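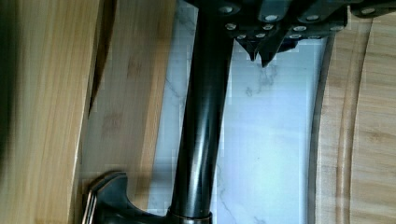

Apuntes de la asignatura Historia y mercado del automóvil
Tema 6. El utilitario que quiso ser coupé: el caso del Plindis
Versión revisada, 19/6/24

Antes de nada, un aviso: estos apuntes son los míos, los que uso yo para dar la clase, pasados un poco a limpio. Hay cosas que en el aula cuento con más calma (y con más anécdotas) y cosas que aquí van más largas porque en clase siempre se nos echa la hora encima. Si faltasteis a la sesión, con esto tenéis para seguir el hilo, pero pedidle a alguien la tabla de la pizarra, que no la he copiado.

6.1. De dónde partimos

En el tema anterior nos quedamos con la idea de segmento: una casilla que inventan los departamentos de marketing y que luego los compradores respetan o no, según les dé. El Plindis nos viene de perlas porque nació exactamente entre dos casillas. Luteck, su fabricante, tenía un utilitario de cinco puertas muy vendido y muy soso, el Guturero, un coche que se compraba sin discutir y que se heredaba de madre a hijo. Funcionaba, gastaba poco y no le gustaba a ningún menor de treinta.

La idea fue coger esa misma base, quitarle dos puertas, bajarle el techo y venderlo como un coche con carácter. ¡Nada nuevo, claro! Ya hemos visto esta maniobra varias veces en el curso: plataforma humilde, carrocería vistosa, precio algo más alto. Lo interesante del Plindis es lo que pasó después, y por eso le dedico un tema entero.

6.2. Qué compartían y qué no

Compartían el suelo, la suspensión delantera, el motor de acceso, el salpicadero casi completo y (esto a mí siempre me hizo gracia) hasta la palanca del intermitente, que ya en el Guturero tenía un tacto horroroso. Eran distintos el techo, el portón, los asientos y el reglaje de los muelles traseros.

Fijaos en lo de los muelles. Cambiar un muelle cuesta muy poco en comparación con cambiar un eje, y sin embargo el conductor lo nota en la primera rotonda. El Plindis se apoyaba antes, inclinaba menos y rebotaba bastante más en los badenes. La prensa habló de él como si fuera otro coche. Apuntaos esto para el examen de abril de los que repetís, que cayó y volverá a caer: la percepción de deportividad se puede conseguir sin tocar el motor.

Otra cosa es el maletero. El catálogo daba 493 litros, cifra estupenda para un coche de ese tamaño, pero medida hasta el techo y con los asientos traseros abatidos. Ojo siempre con esto cuando comparéis fichas técnicas de épocas distintas: mirad cómo se mide antes de mirar cuánto mide. En el trabajo del año pasado hubo quien comparó litros con asientos puestos y litros con asientos tumbados, y le salió que un tres puertas cargaba más que un familiar.

6.3. El precio y la versión Kaplan

El Plindis salió al mercado 2.011 euros por encima del Guturero equivalente. ¿Es mucho? Depende de con quién se compare el comprador. Quien entraba en el concesionario a por un Guturero lo veía carísimo por dos puertas menos. Quien venía de mirar coupés de verdad lo encontraba una ganga. Luteck puso los dos coches juntos en la misma exposición, y para mí ese fue el error gordo del lanzamiento, aunque admito que es opinable y en clase hubo discusión (bienvenida sea, por cierto, que a esas horas se agradece).

Al segundo año llegó la serie Kaplan: llantas de otro dibujo, asientos con más apoyo lateral, pintura en dos tonos y 32 caballos más que la versión de acceso. Aquí sí había motor nuevo. Y aquí está la paradoja que quiero que penséis: la versión que por fin cumplía lo que prometía la carrocería se vendió poco, pero hizo subir los pedidos de la versión normal. Es lo que en el tema 3 llamábamos efecto escaparate. La gente entraba a ver el Kaplan y salía con el otro, a plazos.

6.4. Por qué no tuvo sucesor

Hay varias explicaciones y ninguna me convence del todo por separado. La primera es la de siempre: los todocaminos pequeños se llevaron a ese cliente joven que quería algo distinto. La segunda es la normativa, que encareció los motores chicos y dejó sin margen a los coches de capricho baratos. La tercera, menos citada, es el seguro. Un tres puertas con aspecto rápido pagaba una póliza más alta que el cinco puertas del que salía, y eso a los veintitrés años duele más que el precio del coche.

Mi impresión es que la tercera pesa más de lo que se dice, pero no tengo datos buenos y prefiero que lo toméis como hipótesis.

6.5. Para la próxima sesión

Traed leído el capítulo de plataformas compartidas del manual, al menos hasta los esquemas de batalla y vías. Además, buscad un coche de calle que comparta base con otro más corriente y preparad media página: qué se ve distinto desde fuera, qué se nota conduciendo y qué diferencia de precio había en el lanzamiento. A mano o a ordenador, me da lo mismo. Los grupos son de 2 personas, y quien todavía no tenga pareja que me escriba antes de la sesión y lo arreglamos.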